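Walking the Tarnard loop in the off season

I finished the Tarnard loop in October, after putting it off for most of a year. It is 66 miles if you follow the official route and a bit more if you use the road detour at Ballden, which I did. I took 4 days over it. People who run these things do it in two, and I passed a couple of them looking miserable, so I was happy with my pace.

The usual advice is to go in early summer, when the hostel at Nonda is open and the bus runs up to the trailhead. I had work then. By fall the bus has stopped and the hostel is shut, so you need a ride in and you need to carry a tent or book a room in Morgan for the second night. I booked the room. It cost more than I wanted to pay, but it had a bath and a radiator, and I dried everything I owned on that radiator.

Day one is the dull one. You walk out of Tarnard on a paved path beside the old rail line, then on a gravel farm road, then through a long stretch of planted forest where every turn looks like the last turn. The signs are good here. They get worse later, in the part where you need them. I ate lunch on a stack of logs and was at the first campsite by four in the afternoon with nothing to do but read. I had brought a paperback about the history of salt. It was fine.

The climb starts on day two. It is steady and not hard, with switchbacks that somebody laid out with care. Near the top the trees change from spruce to pine and the ground gets sandy and much easier on the feet. I had been getting a sore spot on my left heel since the farm road and it stopped bothering me up there. I should have put tape on it at noon. I put tape on it at seven that evening, in Morgan, when it was already a blister.
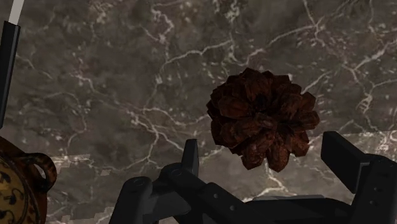
How much water do you need to carry between Morgan and Ballden?

Two liters was enough for me in cool weather, and I would take three in summer. There is a stream marked on the map after the second ridge, but I found it dry, and the next reliable source is the tap behind the church in Ballden.

The stretch I am talking about is day three, the longest of the walk. The ridge is open and windy, and the trail braids into several paths where people have gone around the mud. I lost it once and walked downhill for 30 minutes before I admitted it. The right way keeps the fence on your left. It says so in the guide, and I had read the guide, but I had read it in June.

At Ballden I met Vlastimil Bednárik, who was walking the loop in the other direction and had been on his feet since dark. We sat on the wall by the church and compared maps. His was older than mine and showed a footbridge that is now gone. Mine showed a café that is now a house. He told me the road detour was dull but quick, and that the official route past the quarry was under water in two places. I took the road. I don't regret it, though I was passed by a lot of gravel trucks and there is no shoulder for the last part.

The final day is short and mostly downhill. My knees did not enjoy it. I use poles now, after years of thinking they were for other people, and on that descent I leaned on them hard. If you only have one pole, hold it on the downhill side.

A few notes on gear. My pack was too heavy, mostly from food I carried the whole way and brought home again. Two dinners, a bag of nuts and half a block of cheese. The rain jacket is 8 years old and leaks at the shoulders. My boots held up well – they have been resoled once and will probably go another season. I spent $141 in total, counting the room, the first campsite, groceries and gas money for the friend who drove me in. The blister took longer to heal than I expected.

I would do it again, but I would start at Ballden and walk the ridge first, while my legs were fresh, and leave the planted forest for the end, when I am too tired to be bored by it. The land office in Tarnard has the current closures posted on the door. Check them before you go, especially for the quarry section.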